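Cotton Socks, Dryer Heat and a Year of Measurements

Dec 11, 2024

I started keeping a laundry log in July, after the second batch of ankle socks in a year got too short to stay above the heel of a shoe. The label said machine wash warm, tumble dry low. I had followed the first half and ignored the second. The log was meant to establish how much of the loss came from the dryer and how much would have happened anyway.

Some background on knit cotton. A sock is made of loops, and the loops are stretched while the fabric comes off the machine. Water and agitation let them relax toward a shorter, wider shape. This is called relaxation shrinkage, and most of it takes place in the first few washes. Tumbling adds more, through repeated mechanical compression while the yarn is losing its moisture. Elastane is a separate matter. It does not shrink much at household temperatures, but it loses recovery when it is heated often, and the cuff goes slack while the foot gets tighter. People tend to describe both as "the socks wore out."

The washer is a front loader I bought used in Belville. The dryer is a vented electric model with three heat settings and a moisture sensor that I do not trust. Water here in Vultonthorpe is hard enough to leave scale on a kettle in a few weeks, so detergent dose was held constant at the manufacturer's figure for hard water. Every load used the 30-degree cycle (Celsius, because the machine is an import and the panel offers nothing else). Spin speed was left alone.

Half of the socks went into the dryer on high for 70 minutes. The rest went on a folding rack in the back room. Each sock was marked inside the cuff with a laundry pen, and length was taken from toe to the back of the heel with the fabric flat and not pulled. Pulling is the main source of error. My first week of readings had to be thrown out for that reason, and I now smooth the sock once with the side of the hand, wait a minute, and then put the ruler down.

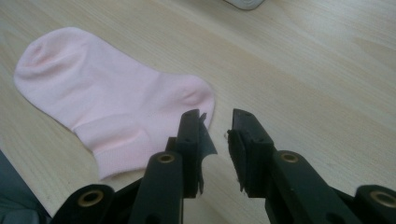
Readings were taken the morning after a wash and never straight from the dryer. Bone-dry cotton picks moisture back up from the room over several hours, and the length moves slightly while it does. The change is small, but so is the effect being measured, and the two are easy to confuse. Humidity in the back room was noted each time from a cheap hygrometer. I would not rely on its absolute value, only on whether it went up or down.

The log stopped at 33 washes. The dryer group lost most of its length in the first five and then kept losing a little each time, with no clear floor. The rack group lost less, leveled off early, and has been flat within measurement error since the end of summer. Cuff stretch showed a bigger gap than length did. The dryer cuffs can be pulled wider with the same weight hung from them and take longer to return. I used a bag of rice as the weight, so treat that as a comparison and nothing more.

The rack has costs. Line-dried cotton is stiff, and in hard water it is stiffer. Ten minutes in the dryer on the no-heat setting fixes most of that, and I could not see any effect on length from doing it. Fabric softener also fixes it but leaves a coating that reduces absorbency, which is a poor trade in a sock. Drying time in winter is the other problem. With the window closed and the heating low, the thicker pairs needed a second night.

I also tried Ullidura wash bags for part of October, on the theory that less abrasion would mean less pilling. The socks did pill less. They also came out wetter, presumably from bunching during the spin, and the extra rack time was not worth it to me. The bags now hold cables.

The spreadsheet is at 1,702 rows, most of them redundant, and I have stopped adding to it. Next on the list is the dryer's vent run, which has two more elbows than it should and may explain why the sensor ends the cycle when it does. I need to pull the machine out from the wall first.

Filed under: Household, Measurement, Laundry

Related posts
Descaling a Kettle With Citric Acid: Dose and Time
Replacing the Door Gasket on a Used Front Loader
Reddy Hygrometer vs. the Salt Test
What the Moisture Sensor in a Dryer Measures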